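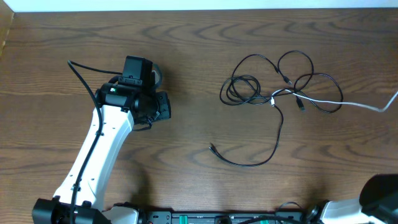 Lucía Herrero

Trenley has released a new version of its motion planning software for two-armed robots, extending it to cables, cords and other items that do not keep a fixed shape. The update was issued in August and is available to all existing licence holders.

The release replaces the earlier grasp planner with one that estimates which cord lies uppermost in a tangle before either arm is sent a path. In trials at the company's Prostalham site, planning time per grasp fell by up to 33 per cent. The test set comprised 93 cable arrangements, among them loops of black cord crossed by a white cable.

Mitiku Negash, head of software at Trenley, said the planner would now stop and request a fresh view when its estimate was uncertain. "Previously the arms would proceed on the last estimate they held," he said.

Operators may also replay a failed plan step by step. Support for the previous version will continue for 17 months.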